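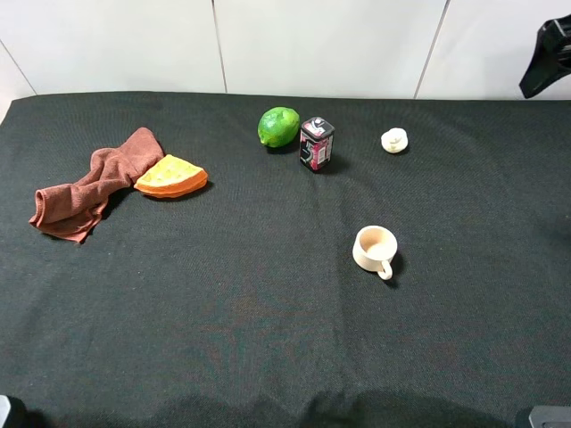 The **Hornon Relay** is a charity stair-climbing event held each July on the Hornon Steps, a public outdoor staircase in Avstead. Teams of 2 climb the staircase in turn for one hour, and the result is the total number of full ascents made by both members. Entry fees and pledges go to the Avstead Neighborhood Fund, which makes small grants to local clubs and schools.

## Course

The Hornon Steps have 422 treads between the lower gate on Ulitz Street and the upper landing at Vörös Terrace. The treads are concrete with a steel nosing. The lower part of the staircase is straight and steep. Above the middle landing the route turns left, the risers become lower, and the treads are deep enough that most climbers need an extra step on each one.

A handrail runs along the right side for the full length. The left side has a rail only at the landings. Climbers keep right on the way up and leave the staircase at the top. They return to the start by the gravel service path, so there is no two-way traffic on the steps during the event. The staircase is closed to the public from one hour before the first start until the last team has been checked out.

## Format

One member of each team climbs while the other waits in the exchange area inside the lower gate. After reaching the upper landing, the climber walks or runs down the service path and hands a cloth wristband to the waiting partner. A team may not send the same climber twice in a row. If one member withdraws, the team's score stands at that point and the other member may continue as an unranked entrant.

An ascent counts when the climber crosses the timing mat at the top before the hour ends. Partial ascents are not scored. Ties are broken by the time of the last counted ascent, with the earlier time ranking higher.

Starts are made in waves. Teams are placed in waves by the number of ascents they expect to make, as stated on the entry form. There are three divisions:

| Division | Rule |
|---|---|
| Open | Both members 16 or older |
| Family | One adult and one climber under 16 |
| Masters | Both members 50 or older |

Running is allowed in the Open and Masters divisions. In the Family division both members must walk on the steps, and a marshal may hold a climber at a landing for breaking this rule.

## History

The event was proposed by Gizella Szalai, a physical education teacher who used the steps for training sessions with her students. The first edition had no electronic timing. Marshals at the upper landing punched a card for each ascent, and the cards were added up by hand after the finish. Several scores were disputed, and the punch cards were replaced with chips and a timing mat in the following edition.

The original route used the staircase in both directions. The service path was brought into use after it was resurfaced, which lengthened each lap but allowed more teams per wave.

The 2020 edition was not held. The next took place with smaller waves and a wider gap between starts, and it drew 443 entrants across all divisions. One climber with no partner was admitted as an unranked entrant.

Dezső Kozma succeeded Szalai as race director and introduced the Masters division. Revised rules, issued on 2021-10-12, moved the wristband exchange from the street side of the lower gate to the inside and set the current tie-break.

## Fundraising

Each team pays a flat fee. Teams may also collect pledges, either as a fixed sum or as an amount per ascent. Per-ascent pledges carry an upper limit chosen by the donor at sign-up. The fund publishes the total raised after all pledges have been collected, usually in the fall. Prizes are donated goods, and no cash is awarded.

## Media use

Photographers and video crews may work from the middle landing and from the outer edge of Vörös Terrace. Tripods and light stands are not permitted on the treads. The entry form includes a release for promotional use of images, and entrants who decline it are given a bib of a different color so that they can be left out of published material.

## See also

- Stair climbing
- Hill running
- Community foundation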